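Data > Football > Transfers > Lisura

Print this page | E-mail this page

Lisura: a transfer rumor dataset

Lisura collects soccer transfer stories and tracks each one from first whisper to signed contract (or to nothing at all, which is half the fun!). It covers 17 clubs over four seasons, and every row is one claim about one player from one outlet.

Files

- claims.csv — the claims, one per line
- outcomes.csv — what the player ended up doing
- clubs.csv — club names and their spelling variants

The claims table has 26 columns. Start with club_from, club_to and claim_type, and you can already draw some great charts. Claim types come in seven flavors, from "interest" up to "medical booked".

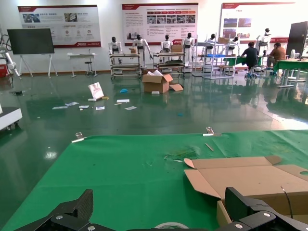
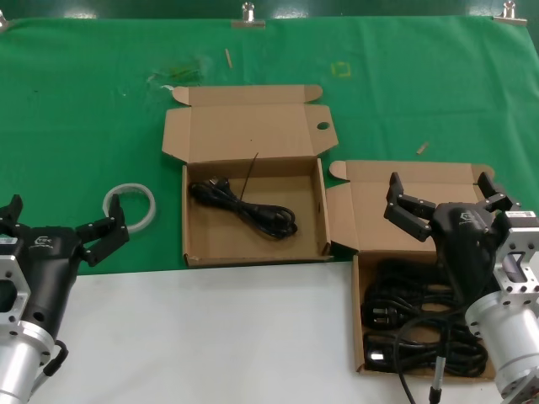
Green cloth on the table, both views

Known gaps

Loan deals are patchy before the second season. Fees are stored as printed, so a bid "in the region of" something stays as text — please don't average that column! The Masard feed went quiet in June and we filled the hole from Colik, so duplicates are likely there.

Loading

Run load.py from the top folder. It merges the tables on claim_id and uses the Gunnlaugsson name matcher for players with accents, which works really well on Icelandic names and a bit less well on Turkish ones. Fixes welcome!

Last updated: Tuesday, August 8, 2023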